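What I did with my leftover foreign cash

October 15, 2026

I got back from a long trip in June with an envelope of foreign bills and put it in a desk drawer. Last week I finally dealt with it. This post is mostly about exchange rates and fees, so skip it if you came for something else.
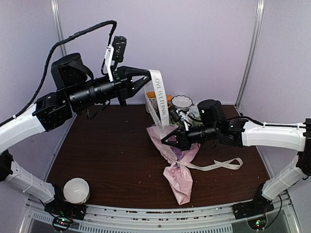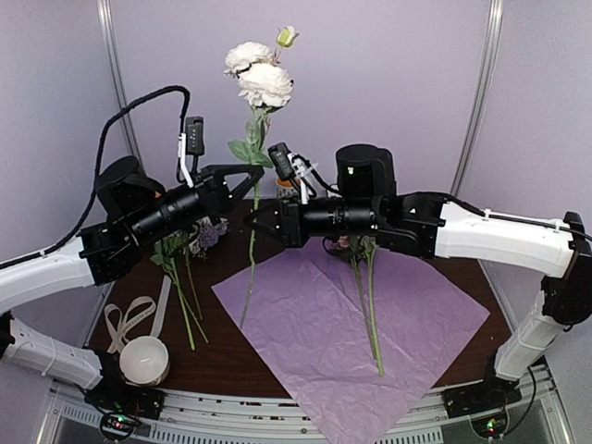

Two robot arms at a dark wood-grain table. The second picture has the white artificial flowers.

Most of what I had left was Canadian dollars and British pounds, plus a small stack of Norwegian crowns. I had bought all of it before leaving, at the Tovard counter in the Gerdale mall. I paid a flat fee and did not look closely at the rate. That was my first mistake. The posted rate was well off the one I saw on my phone that night, and the gap cost me more than the fee did.

Selling it back works the same way in reverse. The counter buys at one price and sells at another, and you lose a little on each side. If the currency has dropped in the meantime, you lose on that too. I had been telling myself I was waiting for a better rate, but I never checked it once all summer. I was just putting off a trip to the mall.

I got quotes from two places. Tovard wanted $2 per currency to buy the bills back. Oromo, the exchange desk inside my credit union, charged nothing but offered a lower rate. On the pounds, Tovard came out ahead. On the crowns, the fee ate up the difference, so I sold those to Oromo. Neither place would take coins. I had 26 of them and they are now in a jar.

I kept the Canadian money, all $40 of it. I drive up there most years and will spend it on gas and lunch. It made no sense to pay someone to turn it into U.S. dollars and then pay again to turn it back.

For the next trip I plan to carry less cash and use a card with no foreign transaction fee. I have one already and hardly used it, mostly out of habit. When a card reader asks if I want to pay in dollars or the local currency, I will pick local. I said yes to dollars at a hotel this time and the rate on the slip was worse than the counter at the mall.

I still need to look into the Phetsri travel card a reader asked me about. The fee page is long and I have only read the first half of it.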